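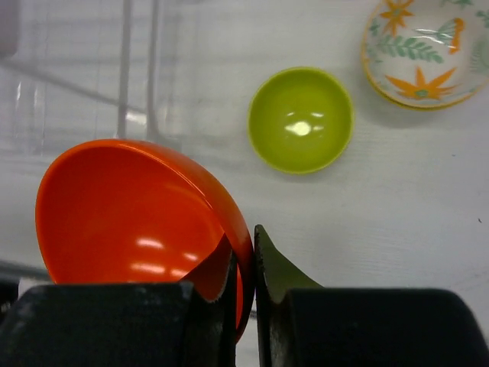

Wire dish rack: bowls upright or nested?

Forum: Kitchen storage and washing up
Thread status: open

gorklow_bench
I am trying to settle on a fixed loading order for a small wire rack. The stock is mixed: coloured bowls, a glossy orange one and a lime green one among them, and a white ceramic one with a painted botanical pattern. The green is 115 mm across the rim. Slot pitch on the rack is fixed, so I can't open it up for the deeper shapes.

At present everything goes in on edge, one bowl per slot, all facing the same way. It drains well enough but takes up more length than a nested stack would. Does anyone nest theirs while wet, and if so, how do you keep the bases from sticking?

Veno
Don't nest wet. Two smooth bowls of similar curve trap a film of water between them and you will be prising them apart the next morning. On edge is correct. The lean matters more than the spacing: aim for 10 degrees or so back from vertical, so the foot ring sheds water as well as the bowl.

cikville_pots
Disagree in part. Nesting is fine if the sizes step down far enough. I leave a gap of 6 mm all round between one rim and the next and have never had a pair stick. The trouble comes with sets where every bowl is the same size.

Veno
The gap at the rim tells you nothing about the gap at the base. Most bowls sit on the one below at a ring part of the way down, and that ring is where the water stays. Measure there.

cikville_pots
I have. They dry overnight. I accept that my kitchen is warm.

gorklow_bench
Mine is not, so I'll leave nesting for the cupboard. Second question, then: what about the patterned ones? I have been leaving the small one out of the rack.

Young-sook Geum
I would carry on doing that. Painted decoration can be under the glaze or over it. If it is over the glaze you can often feel a slight step with a fingernail, and a bare wire will mark it in time. If it is under the glaze, the wire makes no difference to the pattern, but the rim can still chip against its neighbour.

My own order for a mixed rack:

1. Deepest bowl at one end, open side facing outwards.
2. The rest in descending size, all facing the same way as the first.
3. Anything painted stays on the worktop beside the rack, on a folded cloth if it is wet.
4. Nothing goes across the top of the row.

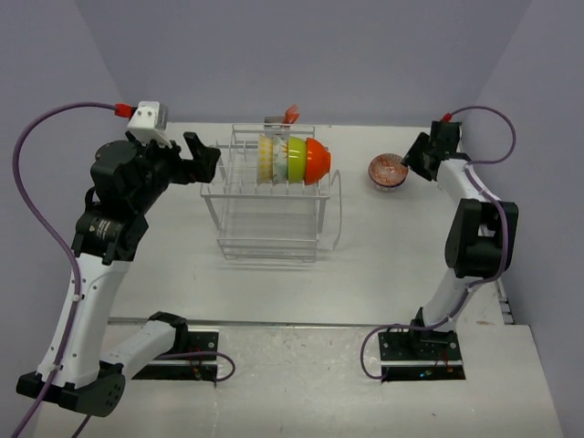

With the row filled in that order you can take any one bowl out without shifting the others, provided you lift straight up before tilting. Tilting first knocks the rim into the next bowl along. I take hold of the rim at the highest point, finger inside and thumb outside, and only turn the bowl level once the foot has cleared the wire.

Ahn
Point 1 is the wrong way round for a short rack. If the deepest bowl faces outwards, its rim overhangs the end wire and the weight is outside the feet. Face it inwards and give up a slot.

Young-sook Geum
It depends where the feet are. On mine they are at the extreme ends, so there is no overhang to speak of. If yours are set in, I agree with you.

Ahn
Set in by 12 mm. It tipped with one heavy bowl in the end slot and nothing at the other.

Veno
Then load from the middle outwards and the argument goes away.

cikville_pots
Except that you lose the size order.

Veno
Size order is for looks.

Young-sook Geum
It isn't. A small bowl between two deep ones gets no air, and it is the one you find with a puddle in the foot.

gorklow_bench
Feet on mine are close to the ends, so I'll try the outward version first. I ran a fingernail over the pattern and could not feel an edge, so presumably it is under the glaze. It will stay out of the rack regardless.

One remaining point. The bare wire leaves a faint grey line on the white ceramic if I put that in. Is it metal transfer or dirt?

Ahn
Metal, most likely. Bicarbonate paste and a soft cloth. If it comes back within a week, look for worn coating at the bottom of the slot.

gorklow_bench
Will check the slots tonight and post what I find.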